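June | By Kelly Kershaw
Home | Makers | Kitchen | Archive

Stella Massawe has sewn cloth bags in Trukitstead for eight years, and she still lights up when she talks about a plain one. "Give me something soft with room in it," she says. "Pens, notebooks, your lunch, in they go!"

She sold 434 of them last year, nearly all in undyed fabric, and she keeps her own stationery in the very first (she won't part with it, and I did ask). Her packing advice is lovely and simple: notebooks flat against the back, pens last. "And let it crumple," she adds. "A bag that stands up straight is showing off." 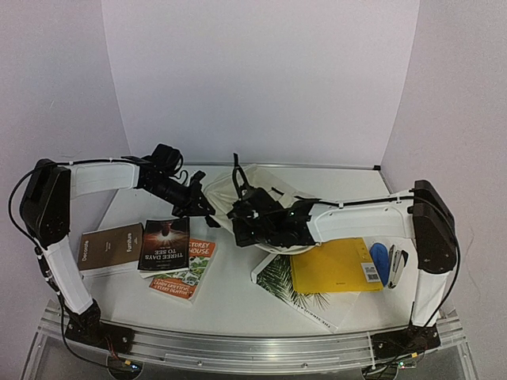
Does she ever iron them? Only before a craft fair, she told me, and then on the wrong side with the handles tucked out of the way.

She's cutting the next batch now, and I've already asked for two.

66 shares | 8 comments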